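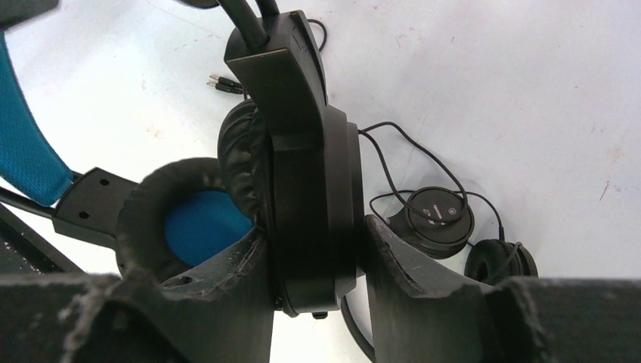 How loud is our library? – project report

I picked this topic because I was fed up. Last September I moved my revision from my bedroom to the second floor of the Helden building, thinking it would be lovely and quiet, and I got less done than I did at home with the telly on downstairs! So when we had to choose something to measure for the module, I already knew what I wanted.

What I did

I borrowed a sound level meter from the department (a Wasach, a bit old, with a battery door that kept popping open) and took readings in three places: the Helden second floor, the silent room in Salinas and the café on the ground floor of Gendach. Each place got 17 visits, spread between morning, lunch and late afternoon. Every visit lasted 8 minutes. I also put a short survey online asking people where they study and whether they wear headphones while they do it. I got 400 replies, mostly thanks to the free coffee draw.

What I found

The café was the loudest, no shock there. What surprised me was how steady it was – the coffee machine, the chatter and the music all melt into one big hum. Helden was much quieter on average but full of sudden noises: chairs scraping, the lift, someone's crisps. In the survey more people complained about Helden than about the café, and lots of them said it was the stop-and-start that got to them. One person wrote a whole paragraph about zips.

Salinas was the quietest by miles, but 13 people told me they avoid it for being too quiet (they feel they can't even turn a page). I have some sympathy.

Most headphone wearers said they play music without words, or nothing at all, and just like having their ears covered.

Problems

My lunchtime readings in Gendach clashed with a lecture, so I went a bit later than planned and they may be on the low side. I also sat in the same seat every time in Helden, next to the lift, which I'd change if I did it again. And the coffee draw probably brought in more café people than it should have.

What I'd do next

I'd like to log the sudden noises on their own, with the time of each one, and try felt pads on the Helden chairs for a fortnight to see if the complaints drop. I've asked the library and they're thinking about it.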